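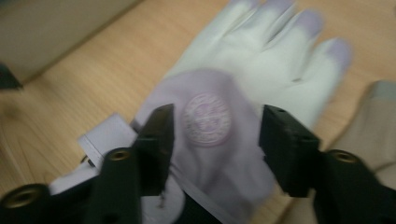 Lantern boats at Norkach: which night, and where do we stand?

Reading time: 3 minutes

We're going to be in Duria for a week in October and I've set my heart on seeing the lantern boats go down the river at Norkach. I've read three different things about which night it is (full moon, the night before, and "any time that week", which isn't much help!) and now I'm thoroughly muddled. We'd be coming by bus with my mum, who is fine on her feet but can't stand for hours. Do people sit on the bank, or is it all packed in along the railings? And is there any way back to Duria afterwards, or should I be looking for a room? I don't mind paying a bit more for somewhere within walking distance. One last thing, is it cold by the water once the sun's gone? I never know what to pack for evenings and I always get it wrong.
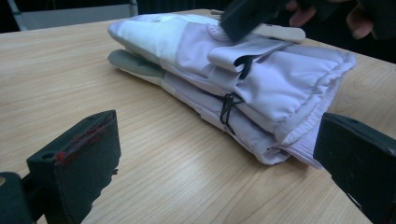

Boonchu

The big boats go on the full moon night and that's the one you want. The night before is more of a village affair, with families floating their own little candles off the temple steps, and I love it, but if you've only got one evening then pick the full moon. They start once it's properly dark. The programme said seven o'clock last year and the first boat came round the bend at twenty past eight, so bring a snack.

For your mum, go to the temple side and get there by five. There's a long grassy slope where everyone puts mats down, and the women at the noodle stalls will rent you a plastic chair for 50 (you get 2 back when you return it, don't ask me why). The railings by the market are hopeless, you'll see the backs of heads and somebody's balloon.

Getting back is the tricky bit. The number 23 is the last bus and it leaves before the boats have finished, so you either miss the end or you stay over. I'd stay over! There are guesthouses all up the hill road but they go early, so ring this week if you can. It does get chilly down there, with a damp sort of mist coming off the river, and I was very glad of a fleece.

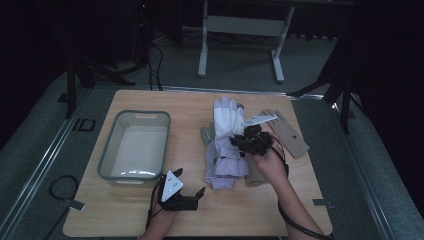 tetmont_traveller

Went a couple of years back, didn't think much of the temple side to be fair, too much smoke from the grills. We walked across the footbridge and sat on the far bank, which was nearly dark and lovely and quiet. You do see the boats from behind for the last stretch, mind. No chairs over there, so maybe not for your mum.

Don't bother with the Thursday market beforehand if you've already seen the one in Tetmont, it's the same stalls. Taxis do wait at the top of the hill afterwards but you'll have to haggle, and they won't budge much because they know you're stuck.

This page has been read 176 times

Related
Night bus or morning bus to Duria?
What to wear for a temple visit in the rainy season
Can you buy a candle float on the day?
Quiet places to stay near Tetmont
Is the footbridge open during the boat races?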